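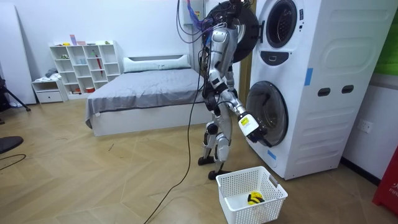
Seit in deutschen Städten die Wohnungen kleiner werden und die Waschküchen im Keller verschwinden, wandert die Wäsche in Räume, die dafür nie gedacht waren. Im Altbau ist es meist das Bad, im Neubau ein Abstellraum von der Größe eines Kleiderschranks. Wo beides fehlt, bleibt der Flur oder das Schlafzimmer, und dann stehen Waschmaschine und Trockner als weißer Turm übereinander auf dem Fischgrätparkett, wenige Schritte vom Bett. Geplant wird das selten. Es ergibt sich beim Einzug, wenn die Möbelpacker fragen, wohin damit.

Rupert Kuster hat mehr als 20 Jahre lang Haushaltsgeräte angeschlossen, erst als Angestellter, dann mit eigenem Betrieb. Heute berät er Hausverwaltungen und Leute, die umbauen. Die meisten Anrufe, sagt er, kommen ein paar Wochen nach dem Einzug. Die Maschine wandert, der Boden brummt, die Nachbarin von unten hat geklingelt.

»Die Leute messen die Breite und die Höhe«, sagt Kuster. »Die Tiefe messen sie auch noch, aber ohne den Schlauch.«

Hinter einer Waschmaschine liegen Zulauf, Ablauf und Stecker. Wer die Nische zu knapp bemisst, drückt den Ablaufschlauch an die Wand. Er knickt, die Pumpe arbeitet gegen den Widerstand, und irgendwann bleibt das Wasser in der Trommel stehen. Kuster lässt hinter dem Gerät eine Handbreit frei, bei Geräten mit steifem Schlauch auch mehr. Zur Seite hin genügt ein Fingerbreit.

Schwieriger ist der Ablauf selbst. Ein Schlafzimmer hat keinen, und wenn das Bad nicht direkt auf der anderen Seite der Wand liegt, muss eine Leitung mit Gefälle gelegt werden. In einer Mietwohnung geht das nur mit Zustimmung des Eigentümers. In einer Eigentumswohnung kommt es darauf an, ob dafür eine tragende Wand oder der Steigstrang angefasst wird. Wer so etwas vorhat, sollte die Verwaltung schriftlich fragen und die Antwort aufheben.

Im Urkix, einem Wohnhaus mit 219 Wohnungen auf einem früheren Brauereigelände, hat man die Frage vor dem Bau diskutiert. Ursprünglich war im Untergeschoss eine gemeinsame Waschküche vorgesehen, mit Münzautomaten und Trockenraum. Dann wurde der Platz für Fahrräder gebraucht. Jede Wohnung bekam stattdessen einen eigenen Anschluss, in den größeren Grundrissen im Bad, in den kleinen in einer Nische zwischen Schlafraum und Flur. Kuster war an der Abnahme beteiligt. Die Nischen, sagt er, seien tief genug. Nur die Steckdosen säßen zu tief, genau dort, wo man nach dem Aufstellen nicht mehr hinkommt.

Der zweite große Posten ist der Schall. Eine Maschine überträgt beim Schleudern Schwingungen auf den Boden, und ein schwimmend verlegtes Parkett gibt sie weiter. Matten aus Gummigranulat helfen, wenn sie unter der ganzen Standfläche liegen. Einzelne Gummifüße nützen auf einem weichen Holzboden wenig und können Druckstellen hinterlassen. Der Hersteller Lement bietet eine Bodenplatte für 502 Euro an, mit einer Stahlschicht zwischen zwei Dämmlagen. Kuster hat sie in mehreren Wohnungen verbaut und ist zufrieden, hält sie aber nur in hellhörigen Häusern für nötig. Meistens reiche es, das Gerät ordentlich auszurichten. Man legt die Wasserwaage erst längs, dann quer auf und dreht an den Füßen, bis nichts mehr kippelt. Danach werden die Kontermuttern festgezogen. Viele lassen das weg, und nach einigen Wochen steht die Maschine wieder schief.

Beim Stapeln kommt der Trockner nach oben, ohne Ausnahme. Dazwischen gehört ein Verbindungsrahmen, der zu beiden Geräten passt. Universalrahmen gibt es im Baumarkt, sie sind mit einem Spanngurt gesichert und halten, wenn die Gehäuse gleich tief sind. Bei verschiedenen Marken sollte man vorher nachmessen. Einige Rahmen haben eine ausziehbare Platte, auf der man den Wäschekorb abstellen kann. Kuster empfiehlt sie jedem, der über 1,60 Meter groß ist. Wer kleiner ist, bekommt den Trockner dadurch noch ein Stück höher gesetzt und erreicht die Bedienleiste schlecht.

Bleibt die Feuchtigkeit. Moderne Trockner mit Wärmepumpe sammeln das Wasser in einem Behälter oder leiten es in den Abfluss. Ein Teil gelangt trotzdem in die Raumluft, vor allem wenn die Dichtung alt ist oder die Siebe zugesetzt sind. In einem Schlafzimmer kommt das zu der Feuchtigkeit hinzu, die zwei schlafende Menschen ohnehin abgeben. Nach jedem Durchgang sollte das Fenster deshalb ganz geöffnet werden, im Winter für 8 Minuten, im Sommer länger. Die Tür der Waschmaschine bleibt zwischen den Wäschen einen Spalt offen, damit die Manschette trocknen kann.

Das Sieb des Trockners gehört nach jeder Ladung gereinigt, das Flusensieb der Waschmaschine alle paar Monate. Es sitzt unten hinter einer Klappe. In eine enge Nische gestellt, lässt sich die Klappe manchmal nicht mehr ganz öffnen, was man besser vor dem Kauf prüft.

Das Studio Prekier, ein Büro für Innenausbau, plant inzwischen Schränke, in denen die Geräte hinter Lamellentüren stehen. Die Lamellen lassen Luft durch und nehmen dem Schleudern etwas von der Schärfe. Vier Varianten gibt es, die schmalste passt in einen Flur von 1,20 Meter Breite. Billig ist das nicht. Kuster rät, bei solchen Einbauten auf die Rückwand zu verzichten und den Absperrhahn von vorne zugänglich zu lassen.

Für ihn selbst stellt sich die Frage nicht. Er wohnt in einem Haus von 1962 mit Waschküche im Keller, und der Waschplan hängt noch an der Tür. Seine Familie ist am Vormittag dran. Im Juni, wenn es früh warm wird, hängt die Wäsche im Hof und ist am Nachmittag trocken.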